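Last updated 1 Dec 2025

# Renting a table at the Kerkanholm December market

These are the questions stallholders send us most often. If yours is missing, write to Doina Pavlović at the market desk. She answers in the order messages arrive, and replies get slower once setup week starts.

## Booking and payment

**Who can rent a table?**

Anyone selling things they made, grew, mended or collected. Resellers of new factory goods go to the Parneck hall, which has its own form and its own rates. If you sell a mix, list everything on the form and Ese Wike will tell you which hall fits.

**How big is the market?**

Kerkanholm takes 600 bookings across the season and Parneck takes the overflow. Most weeks there is a short waiting list for corner spots and none for the rest.

**Can I share a table?**

Yes, with one other seller. One of you has to be the named renter. That person pays, signs in and gets the messages. We don't split invoices.

**What if I cancel?**

You get a full refund up to 5 days before your date. After that we keep the fee unless someone on the waiting list takes the spot, in which case we return it minus the card charge. Swapping dates with another seller is fine as long as both of you write to us first.

## Tables and display

**What are the tables like?**

All tables in the main hall have light wood tops. You can leave them bare or bring a cloth. A cloth has to stop short of the floor on the aisle side, and please use clips. Tape, tacks and hot glue are not allowed on any surface.

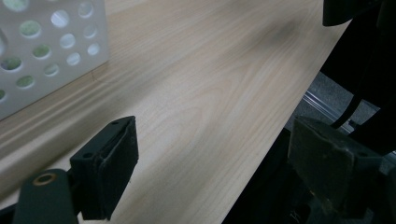
*Light wood tabletop with a white perforated basket.*

**Can I build upward?**

Racks and shelves are fine if they stand on their own and don't lean on the divider behind you. Anything taller than you are needs a look from Ekene Effiong before the doors open. He walks the hall during setup, so just wave him over.

**Is there power?**

Along the north wall only. Ask for it when you book, because we can't run cables across the aisles later. Battery lamps are allowed anywhere. Heaters and kettles are not allowed at tables, including on the north wall.

**Can customers handle the goods?**

That is up to you. Put out a small sign if you would like people to ask first. Soft goods usually sell better when people can pick them up, and many sellers keep one piece out for that and the rest in a basket or box.

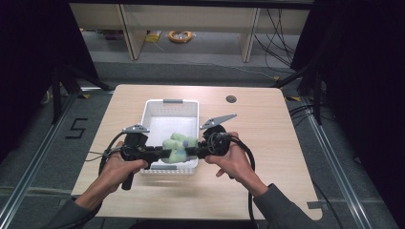 *A pale green foam piece held over a white basket.*

**Do I need price tags?**

Every item needs a visible price, either on the piece or on a list at the table. "Ask for price" is not enough. Chukwuemeka Lawal has blank tags and string at the front desk if you run out.

## Setup and takedown

**When can I get in?**

Your arrival slot is in your booking message. Slots are short and the loading door is narrow, so unload first, move your vehicle, then set up. If you miss your slot you can still come in through the front, but you will be carrying everything by hand.

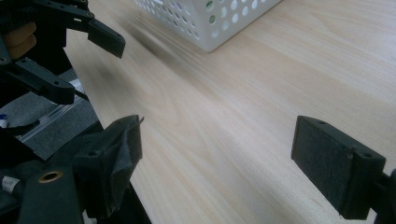

**What should I pack my stock in?**

Whatever you can lift by yourself is best. We have four hand trucks for the whole building and they are always in use in the first hour. Open-sided containers are easy to check at a glance, and a white plastic basket with rows of round holes in its sides does the job for yarn, soap or small toys. Put breakables in something solid with a lid. Write your name and table number on each container — things do get mixed up at the loading door.

**Can I leave stock overnight?**

Only if you booked two days in a row. The hall is locked but we don't insure your goods. Take cash and anything costly home with you.

**When can I start packing up?**

At closing, and not before. Sellers who leave early make a gap that shows, and the people next to them lose sales. If you sell out, leave a card or an order sheet on the table and stay with it if you can.

**What do I do with trash?**

Cardboard goes flat in the cage by the loading door. Everything else goes home with you. Check under the table and inside your containers before you hand the spot back to Ekene.
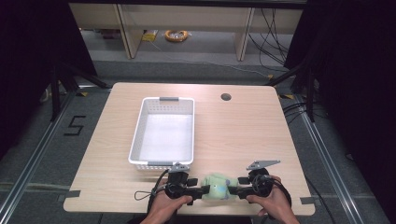
*White basket, empty, on a table with rounded corners.*

## Other questions

**Is there food?**

Sani runs the counter by the entrance and takes cards. Stallholders get hot drinks at half price with a badge.

**Can I bring my dog?**

Not into the Kerkanholm hall. Parneck allows dogs on a short lead.

**Who do I call on the day?**

Adesuwa Balogun carries the market phone. The number is on the back of your badge. For lost property after closing, ask at the front desk the next morning.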